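Plain plates and a full cupboard: a morning with Gwilym Beddoe

I'd been in Gwilym Beddoe's kitchen in Albridge for all of a minute before he handed me a plate and asked me to shut my eyes.

“Run your thumb round the edge,” he said. “Now tell me if you'd want to eat your tea off it.”

I said I would (I hadn't had breakfast, so I'd have eaten my tea off a roof slate). He looked pleased anyway and put the kettle on.

Gwilym has hired out plates since 2000, when he left the school kitchens and bought a van-load of white dinner plates from a hotel that was closing down. He calls the business Pulstead, after the street he grew up on, and it does weddings, funeral teas, chapel suppers and now and then a big birthday. There's a photographer in town who borrows single pieces too, which he finds very funny. “One plate! She comes in and spends an hour choosing one plate, and then she takes it away wrapped up like an egg.”

I wanted to know how he picks them. Most of us, I suspect, end up with whatever was on the shelf the week we moved house, plus two from somebody's mother.

“I start with the rim,” he said. “If it's flat right out to the edge, your gravy goes where it likes. I want it to come up a bit. And then I want a proper flat part in the middle, so your knife doesn't rock about when you're cutting. Bowls pretending to be plates, I can't be doing with those.”

And the colour? I'd come expecting a lecture on white. His own everyday plates are white, all of them, but he says he's softened on the subject over the years.

“A very pale colour is lovely. You put it next to something white and you think, oh, that's got a bit of blue in it, or a bit of lilac. Then you carry it to the window and you change your mind. I had a woman ring me up to say I'd sent the wrong ones, and they were the same plates she'd looked at in March. She'd seen them in the evening.”

The cloth makes a difference as well, he told me, and he got up to find me some. He keeps his in a chest on the landing, and I could hear him talking to himself up there. Down he came with a stack up to his chin — mustard, navy, a dark red that he says only goes out at Christmas, and a good deal of green.

“Green's the one people are frightened of,” he said. “They think of snooker. But put a pale plate on it and you can see the whole shape, rim and all. On a white cloth it half disappears.”
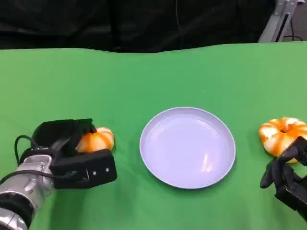
A pale, glossy plate with a raised rim, set on a green cloth.

Gwilym likes a shine on a plate, by the way. I told him I'd gone over to matt ones a few years ago and he winced.

“They look smart, I'll give you that. But the cutlery marks them, and you get those grey scribbles all over. You can get them off with a bit of bicarb and a damp cloth if you've the patience. And the noise! A fork on a matt plate goes right through me. With a glossy one you wash it, you dry it, you hold it up to the light and you can see straight away if you've missed a bit.”

He washes everything by hand, then? He laughed so much he had to put his tea down. There's a dishwasher in the garage, a great steel thing he bought second-hand and calls Wyss, after the name on a sticker that was already on the door. It's got its moods. The old plates don't go in it, though. Those belonged to his aunt, who had them as a wedding present in 1958, and they get a plastic bowl, warm water and a folded tea towel along the bottom.

At last count Pulstead had 418 dinner plates. I know this because it's written in pencil on the inside of the cupboard door, under a lot of other numbers crossed out. He loses a few each summer. “Weddings,” he said darkly, and wouldn't be drawn.

I asked about storage, mostly for my own sake, as my cupboard is a disgrace. His advice was to stop stacking so high, and to put something soft between any plates you'd be upset to lose. He uses squares cut from old flannel sheets. Kitchen roll will do. He stands his serving plates upright in a wooden rack, but he reckons dinner plates are happier lying down, biggest at the bottom, and that the ones you use every day should be at elbow height.

“If you have to stretch for it, you'll drop it one day. Might take you ten years.”

Before I left, I asked what he'd tell someone buying their first set. He thought about that one for ages.

“Buy one,” he said. “Just the one, and eat off it for a week. Toast, soup if it'll take it, a Sunday dinner. See if it fits your sink. Then go back for the rest.”

He sent me home with a flannel square and a slice of bara brith, on a plate I've promised to bring back.

Words by Cadi Watkins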